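I've put off writing this one up for a couple of weeks, mostly because every time I sat down to do it I found one more setting I wanted to try first. So let me just start with the grippers, and the cameras can have their own post later on.

Back in March I finally got both gripper models loaded onto the same arm in Plerdale, the little simulator I keep going on about. The first is the Cokalora (two parallel fingers, very sensible), and the second is the Ernora, with fingers that curl in a bit as they close. My friend Régis Lecomte had been using the Ernora for ages and swore I'd never go back. Well, I'm stubborn, so I wanted to see for myself!
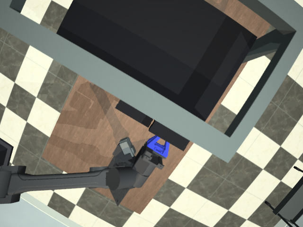 Do you need a fast computer to compare grippers in simulation?

An ordinary desktop is plenty if you run one arm at a time and leave the fancy lighting off while the trials are going.

I gave each gripper 2,000 tries at picking up a small block, with the start position shuffled every time. The Cokalora dropped 93 of them. The Ernora dropped 741, and I had to go make a cup of tea before I could bring myself to email Régis. He wrote back before I'd finished drinking it, very politely asking what I had set for the finger friction. I had left it at the default from the other gripper, of course, so the poor Ernora never had a fair chance, and I've rerun only a small batch since then (10 tries, no drops, too few to brag about).

I also swapped my old controller for Gilbert, and I like it a lot so far. The wrist moves feel calmer, and I spend less time fiddling with gains in the evenings. The full Ernora rerun is set to go on Friday night, and I'll put the new numbers in the comments once I have them.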